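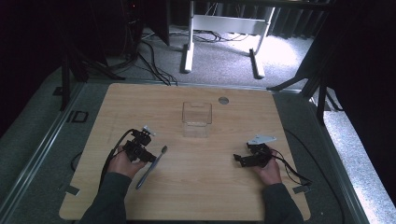 Bathroom tips: should you pay to teach a machine to tidy the basin?

Odoro, the home service out of Polthorpe, now sells a "small tidy" add-on. You book a session, someone turns up with a pair of hand-held grippers, and your household jobs get demonstrated so a robot can copy them later. The fee is $200 a session, and you're asked to book three.

I'm not convinced. A toothbrush and a clear plastic container sound like the easiest job in the house, and the brochure treats them that way. Try it with black jaws in place of fingers, cables looping past both wrists, and a slim handle lying flat on a wooden table. My neighbour Evanthia Triantafyllou had a go at the Trilton open day in April and said she'd sooner use barbecue tongs.

If you're going ahead anyway, a few tips.

Clear the table first. One brush and one container is plenty. Leave the toothpaste, floss and spare heads in the drawer.

Use a container with a wide mouth. Narrow tumblers look nicer but they tip over if you bump the rim.

Pick a brush that stands out from the tabletop. Grey on pale timber is fine. Clear handles are a nuisance.

Turn the brush so you can get at the handle, and keep the jaws off the bristles if it's ever going back in someone's mouth. Better still, use an old one and bin it afterwards.

Run the cables off the side of the table, away from your elbows. Push your chair right back or stand up.

Ask what happens to the recordings. Savvas Andreadis at Odoro told me they're kept for two years, then changed the subject when I asked who else gets them. Get that in writing before you pay.

Ask, too, what the finished robot costs. The price list I was given stops at the sessions — a fairly large gap, I'd have thought.

The cheaper fix is a Lưu wall cup with a hole in the bottom so it drains. Rinse it on Monday, wipe underneath, and teach the kids to put their own brushes away. Mine took three weeks to learn and still leave the lid off the toothpaste.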